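Pollbridge Neighbours Help Board
Home > Kitchen and dining > Crockery and storage

Mixed colours and odd bits of crockery — sort it out or live with it?

Posted by Loletti, 5/23/21
Viewed 754 times

Hello all, I've ended up with a right old jumble and I could do with some advice before I spend any money. We moved into a ground floor place in November with one proper set of plates between us, and since then everything else has turned up in ones and twos from family, the market and a box left on somebody's wall. So now I've got a teal plate, an orange bowl, a pale green spoon that goes with nothing, a mint mug, a white bowl and so on. I quite like it all! But my sister says it looks like a jumble sale.

The wall doesn't help. It's bright green, we're renting and we can't paint it. The little table with the metal strip down its side lives in front of it, and I've put paper over the top to save it from rings. I keep a glass jar with a black lid at the back, in the corner, so it's handy when I'm making tea. 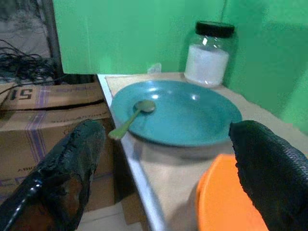 Cheon: Keep the teal, it's lovely. I'd lose the orange though, or use it for fruit so it looks like you meant it.

Thanks Cheon, I did wonder about fruit. Anyway, what I really want to know is two things. Does it matter if nothing matches when you have people round? And where do you put it all when you've got no wall cupboards? At the moment we've got the small table and a long white one with folding legs, and things just drift from one to the other. I've also got a fan parked on a chair, which is the only chair with a decent cushion, so that's a seat gone as well. It gets stuffy in there and I don't want the fan on the floor where we'll all kick it. 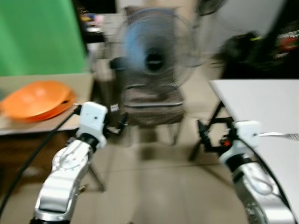
Imtiaz Siddiqui
Member, 182 posts
Marked helpful by 27 people

I've lived with odd crockery for 12 years and I promise you it's fine. What makes it look messy is having it spread over two tables, so I'd start there. Choose one table for things you eat off and be strict about it. Your long white one sounds the better bet — strong colours look calmer on a plain pale top than they do up against a green wall. Then the small table can be just for tea and whatever's in the jar.

For guests, don't try to make each place match. Put one plain thing at every place, a white bowl or a white plate, and let the mugs and spoons be whatever they like. I did this for my dad's birthday and the only comment I got was that the soup was too salty (it was).

Storage: I bought a Gruvidik rack second hand, the low sort that stands on the worktop, and it takes bowls on the bottom and mugs on top. It wobbles a bit until you've got some weight in it. Measure first, mine overhangs by a thumb's width and I've walked into it more than once.

The fan I'd get up on a stool or a crate. Get your good chair back! Make sure whatever you use is wide enough for the base, and run the lead along the wall.

One more thing, folding tables can be a bit bouncy if you lean on the end, so keep the mugs and bowls towards the middle if you've got little ones about. I'd leave ordinary metal spoons out in a mug too, saves a drawer. 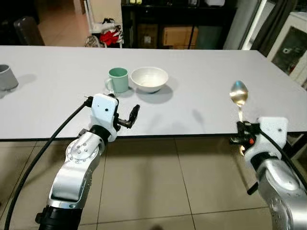 Cheon: Agree about keeping to one table, but I wouldn't bother with a rack for that little lot. Stack the bowls, hang the mugs on a mug tree, done. Also a wipe-clean cloth is miles better than paper, which goes manky the first time you spill anything on it.

Loletti: Ooh, mug tree, yes. I've moved the tea things to the small table like Imtiaz said and I'm going to look for a stool at the market. Not giving up the orange bowl though. Does anyone know if the wipe-clean cloth comes off the roll at the hardware shop or do you have to buy it ready cut?

Cheon: Off the roll, ask at the counter. Get a bit more than you need so it hangs over.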